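Semau Bench: simulated test cell for grippers, arms and cameras

Product page, revision 8
Maintained by Kanchan Dwivedi and Ibrahim Afolabi, Hetadell

Overview

Semau Bench is a ready-built simulation package for comparing end effectors and camera positions before hardware is ordered. It supplies a furnished room, a marble-topped table, three arms and a small set of props. The task is box handling next to a shallow tray. Users load their own gripper model, choose a camera, and replay the same motion file against each candidate.

The package runs under the Jistar controller or under any controller that accepts joint targets over the standard socket. Switching controllers does not change the room or the camera settings.

What can be compared

Grippers. The stock item is a black two-finger gripper with linked fingers. Replacement models need a mesh, a joint file and a mass table. Finger friction is set per pad and is saved with the run.

Arms. Only the arm at the table is driven in the standard task. The two arms on black pedestals stay folded and serve as obstacles for the planner. Either can be made active in the cell file.

Cameras. A fisheye view at the gripper and room views over the table are included. Field of view, distortion and exposure are all editable. The lens model for the gripper view was written by Urmila Uniyal and replaces the older Ng model, which handled the outer part of the circle badly.

Views from the cell

Gripper view, box between the fingers:

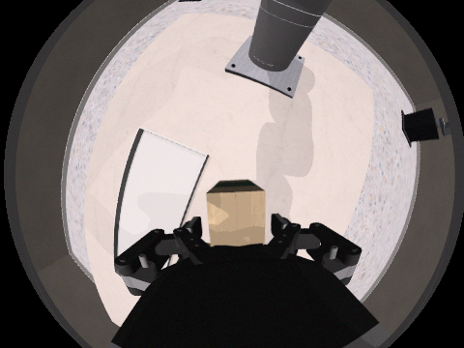
Room views, gripper raised over the table:

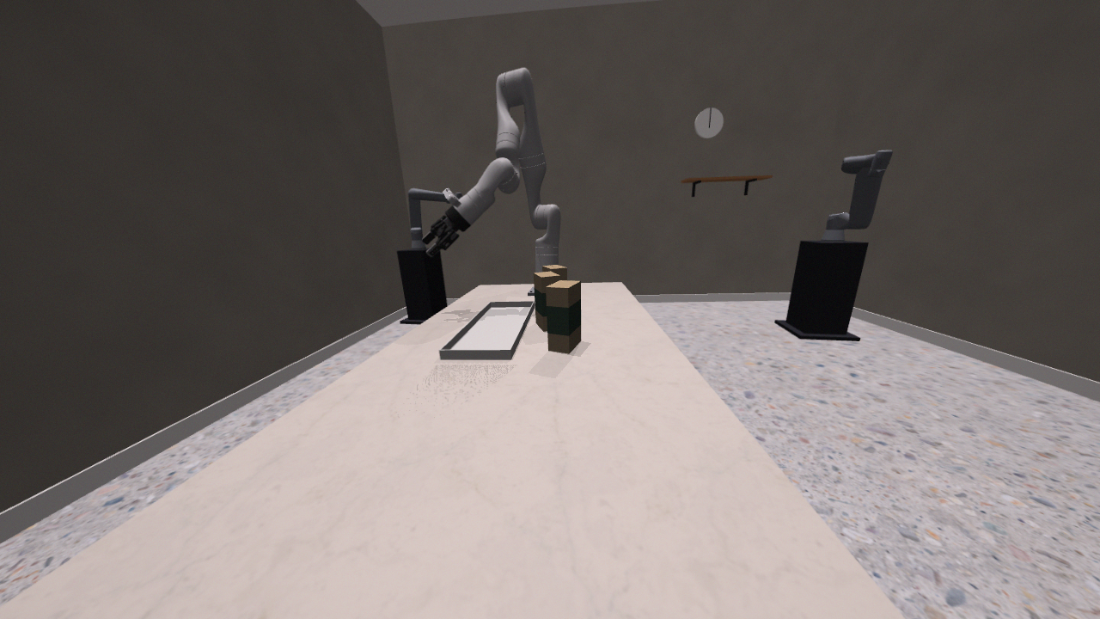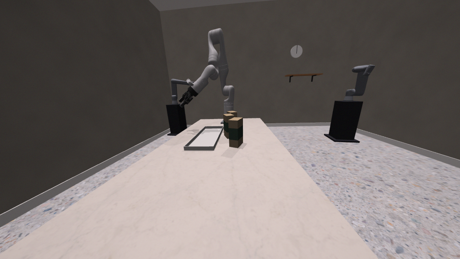 Choosing a camera

The gripper view gives the better reading of finger position relative to the box. Straight edges bow strongly away from the centre, so tray corners should be taken from the corrected image. The gripper housing fills the bottom of the view, and the lower edge of a held box can be hidden behind it.

The room views are suited to checking arm clearance and the approach path. Boxes standing close together overlap in these views. Where the count or the spacing matters, read the object poses from the log.

Mixed set-ups are supported. Harsh Solanki's comparison notes, included in the download, use the gripper view for the last 80 mm of travel and a room view for everything before it.

Running a comparison

Load the cell file and select a gripper. Set the number of trials; the default is 19. Start the run from the controller panel. Results are written as one table per gripper, with grasp outcome, placement error, peak finger force and cycle time. Runs with different friction settings are kept in separate tables and should not be merged.

Known limits

Box walls are rigid. Crushing and denting are not modelled.
Cable drag on the wrist is ignored.
No more than 2 camera streams can be recorded at full rate.
Shadows are computed from a fixed light and do not follow changes to the ceiling.

Supply and support

Licences are issued per workstation. Gripper models can be converted by Hetadell on request; send files to Pushpa Katiyar with the joint limits stated in degrees. The soft-pad contact option is planned for May.

Page last checked 12/12/2023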